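Turquoise cloth with leaf wallpaper in a small folding corner: too much?

Mahawong
Hello all. I have made a small corner for folding the laundry, with metal posts, and I papered the inside of it with leftover paper from the hallway. It has a cream-beige ground with brown leaves and berries on thin stems. Now I am choosing the cloths which will live there and I cannot decide. My sister-in-law says everything should be beige. I would like one strong colour. I have 126 cm between the posts, so there is not much space for many things. What would you do?

Jamitz
Beige with beige is very sad, in my opinion. Brown leaves can carry a strong colour well. I would take dark green or a deep red, and only one of them.

Gromommont
I must disagree with Jamitz a little. A strong colour in a small place makes the place smaller. I had a yellow cloth in a cupboard with flowered paper, and every time I opened the door I was tired from it. Take a soft grey-blue. It is quiet, and it goes with brown.

Mahawong
Thank you both. Gromommont, there is already a little pale blue-grey in the paper, behind the brown leaves. You see it only when you stand near. So perhaps blue is the right direction, but I was thinking of a much brighter one.

Mendeck
How do you fold them? I ask because colour is one thing, but if the cloths are thick and you fold them in four they will look like a hill. I fold in three and then roll. On my shelf of 142 cm I can put all the kitchen cloths in one row like this.

Gromommont
Rolling is bad for the edges. They stay curled after some months. Fold flat, please.

Mendeck
My edges are fine, and I have rolled since I moved to this house. It depends on the cloth, I think. A stiff one curls, a soft one forgives.

Jamitz
Can you show the colour, Mahawong? "Bright blue" can be many different things.

Mahawong
Yes, of course.

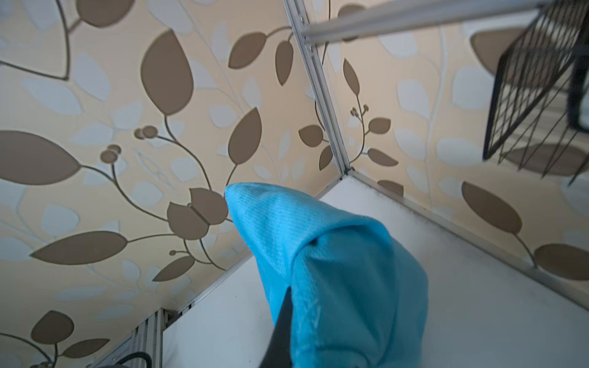
I am still between this and a darker one, but my heart is already more with the turquoise. I have washed it twice at 40 and the colour did not go into the other things, so I am not afraid to keep it together with the white ones. About the folding, I will try both ways for a month. At the moment I fold in two and then in three, and the pile falls to the right side.

Jamitz
I take back the green. The turquoise is better with those leaves than what I proposed. Please do not add a second strong colour.

Gromommont
It is too bright for me, I stay with my opinion. But it is your laundry and I will not have to look at it every morning! If the pile falls, put the folded edge to the front and the open side to the back.

Mendeck
Or roll it :)

Mahawong
I did the folded edge to the front this evening and the pile is standing. I will order two more in the same turquoise. My sister-in-law does not know yet.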